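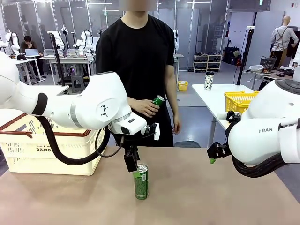
Shopping basket

A shopping basket is a small open container with one or two handles, used by customers to carry goods around a shop and to the till. It is meant for short visits and light loads, and is found in supermarkets, chemists, convenience shops and garden centres. Larger loads are usually carried in a trolley. 

Construction

Most modern shopping baskets are moulded in one piece from plastic, with the handles made separately and clipped into the rim. The body is wider at the top than at the base, so that empty baskets fit inside one another. Handles fold down to lie along the rim when the basket is being filled or stacked. They are often made in a different colour from the body: a cream basket may have a reddish-brown handle, which makes it easier to find in a stack. The name of a shop or maker is commonly printed on the front, as with the lettering "DAMDA" on one cream-coloured basket.

Sides may be solid, slotted or formed as an open grid. Slotted and grid sides save material and let spilt liquid drain away. Solid sides are stronger and give a flat surface for printing. Older baskets were made of coated steel wire, and before that of wicker, which is still sold for home and picnic use.

Sizes

Hand baskets are sold by volume, and the outside measurements vary from maker to maker. Compact baskets are used in chemists and station shops. The Arruda pattern, a shallow type first sold to corner shops, has a base 398 mm long and stands 11 to a stack. Baskets with wheels and a long pull handle are deeper and are generally counted as a separate type.

Carrying drinks cans

Tall drinks cans are among the heavier items carried in a hand basket. The metal is thin and dents easily at the side, while the rim and base are stiffer. Cans are therefore best stood upright on the floor of the basket, close enough together that they cannot tip. A can laid on its side may roll against the others when the basket is lifted.

When a basket is packed at a table, the usual method is to stand the cans on the table top first and move them across one at a time. Each can is held near the top and lowered straight down. Packing begins at the far side, so that the hand does not have to pass over cans already in place. Softer goods such as bread and crisps go in last. If the handle is a single one, the weight should be shared evenly on both sides of it, or the basket will tilt when picked up.

Glass bottles are kept apart from cans where possible, or separated with card.

Use in shops

Baskets are stacked near the entrance, and often at a second point further inside for customers who came in without one. Sasico, a chain of small food shops, keeps 200 baskets at each of its larger branches and collects them from the tills in the early evening. Other shops use a wheeled base under the stack so that it can be pushed back to the door.

Cleaning is by wiping or by washing in warm water with a mild detergent. Baskets should be turned upside down to drain before they are stacked, as wet baskets tend to stick together. Cracked rims and loose handle clips are the most common faults. Fludness and Codetico both sell spare handles, although these fit only their own baskets.

See also

Shopping trolley
Drinks can
Carrier bag
Storage crate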